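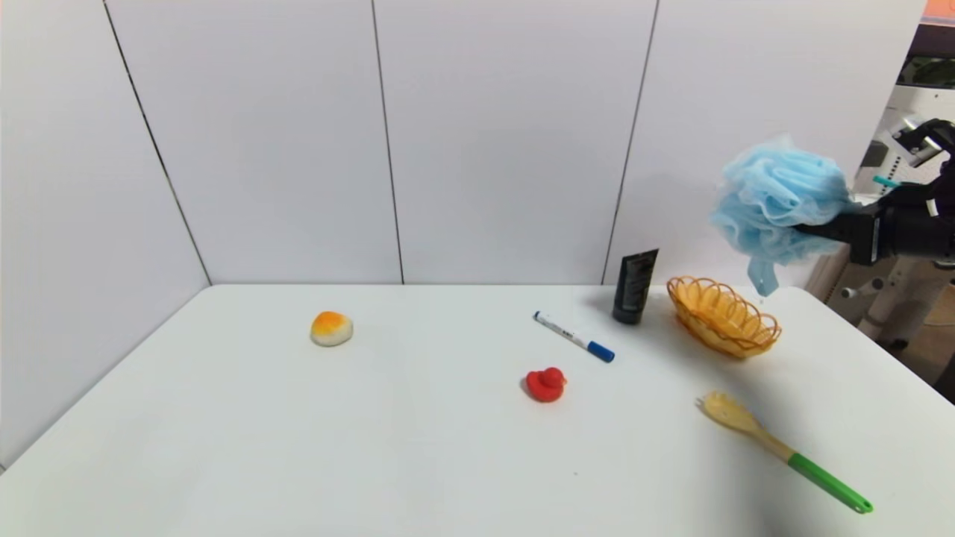 How does a robot learn to pick things up and put them where they belong?

Mostly it learns from examples, and it needs a great many of them. A person helps the robot do a job, the robot's computer saves everything that happened, and then they do the job again, and again, until there is a big pile of saved tries for the computer to study.

Learning Corner > Machines That Learn > Teaching a Robot by Example

By Zhenhua Tan
18 Feb 2023

Think back to when you learned to tie your shoes. I'll bet a grown-up told you about the bunny ears and the loop and the hole, and I'll bet the telling didn't help very much! What helped was watching somebody's fingers, and then having somebody's fingers guide yours, and then trying it on your own shoes and your cousin's shoes and maybe a pair of muddy boots. A robot is a bit like you were then, except that it starts out knowing even less. It doesn't know what a shoe is. It doesn't know what "up" is until we give it some numbers.

At the Dokley workshop in Bradum, where I work, we call each saved try an example. One example might be "pick up the bath pouf and put it in the basket." While the arm moves, a camera takes lots of little pictures, and the computer also writes down how every joint is bent and how wide the gripper is open (the gripper is the robot's hand, and you could call it that if you like, we often do). The pictures tell the computer what the robot saw. The numbers tell it what the robot did. Put those two together and you have something to learn from.

Now, you might wonder why there would be a rubber duck and a marker and a bath brush on the same table, if the job is only about the pouf. It's a very good question, and my friend Zhenhua Wei gets asked it on every school visit. (Yes, we have the same first name. It gets confusing at lunch.) Suppose the pouf and the basket were always alone on the table. The robot might learn "grab whatever is there," and that would work beautifully until the day a duck came along. With other things lying nearby, it has to learn which one is the pouf.

We move things, too. After each try, the toys go to new spots and the basket may slide over a little. If the basket never moved, the robot could learn to drop the pouf in one place with its eyes closed, so to speak, and then your living room would have poufs all over the floor.

A good morning gives us 60 examples. For one job we like to have 800, so you can see it takes patience, and snacks. Some tries go wrong. The pouf gets dropped, or the basket tips over, and we mark those tries with a note so the computer won't think that was the plan.

Once the pile is big enough, the computer looks through it many, many times, and slowly gets better at guessing the next move. Then comes my favorite part, when we take our hands away and let the robot try 20 times by itself, with the toys in places it has never seen them.

Would you like to try this at home? You need 2 people, a bowl, and a few small things from around the house. One person is the robot and wears a blindfold. The other gives directions, using only words like "left," "down," and "close your hand." Write down every direction you use to get one sock into the bowl. Then move the bowl and see how many of your old directions still work!

More from the Learning Corner
What Is a Sensor?
A Day at the Rocha Bread Factory
Why Do Robots Have Elbows?
Letters from Readers: The Brukberg Robot Club
How Computers Tell a Cat from a Cushion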